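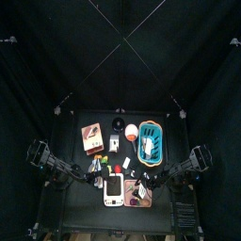
The bits-and-bobs pile, round two

I promised myself I'd get through the odds and ends before the end of June, and I'm sort of on track! The big stuff was easy (coats, the good saucepans, the camp chairs that have never been camping). It's the little things that do my head in. They don't belong to a room, so they end up in a heap together, and you pick one up, put it down again and go make a cuppa.

The turquoise basket with the orange rim is staying, no argument. I love the colour of it and it's got those rows of slots down the sides so you can see what you've chucked in without tipping it all out. At the moment it's got white things in it and a bit of folded card or paper standing up in the middle like a little sail. I'm trying to keep it as the basket for things that have to be dealt with this week, but you know how baskets are – leave one on a table and it fills itself.

The tan cardboard box with the red and dark design on top is harder. I'm a terrible box keeper. I had 30 of them in the hall cupboard at one point and I could give you a good reason for every one. Manikandan reckons I should flatten the lot and be done with it, but he's also the person who rang me looking for a box in April, so I'm not taking advice from him.

Then there's the white egg-shaped thing with the orange band and the short grey stick. I've been calling it the maraca. I can't bring myself to put it in the op shop bag. Same goes for the little red round one, which would roll straight under the couch if I let it, so it's going in a jar.

My only system, if you can call it that, is to do one small heap at a time and not start the next until every last thing has a home. I set a timer for 30 minutes and when it goes off I stop, even if I'm halfway through (especially if I'm halfway through, or I get cranky and start binning things I'll want back).

Next up is the second drawer in the kitchen, the one with all the takeaway menus and the dead batteries. I opened it this morning, had a look and shut it again. If anyone's got a clever way of storing birthday candles, please tell me in the comments!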